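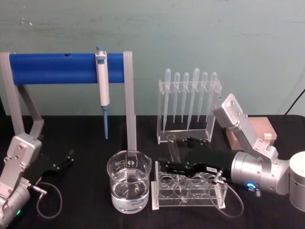

## Trarneo two-arm bench kit: was it worth the money?

We bought the kit for the teaching lab at Narport in April. The arms cost $4000 as a pair, and the grippers were another $1238. Ailsa Niven had set aside $531 for racks, glassware and a stand, and that was enough.

The arms are solid. The black parallel grippers are long enough to reach over a test tube rack, and they hold a glass tube upright. Cables are the weak point – they hang in loops from the wrists, and I would add clips to the order. 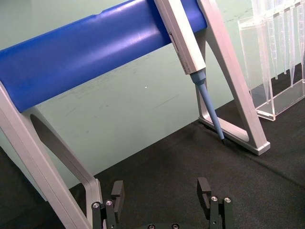
Spare fingers are sold only in sets, so budget for one set per arm. Kaltstead quoted us $1489 for a yearly service plan. We turned it down and put the money toward a second stand and a spare gripper. Ewan Jardine does the monthly checks himself, which takes him a morning.

Setup instructions are thin, and the section on mounting the arms skips the bolt sizes.

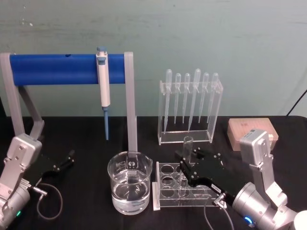
**Could a small lab start with one arm?**

One arm is fine for moving tubes between racks. Buy the pair if you want one arm to hold while the other works.

Four stars out of five.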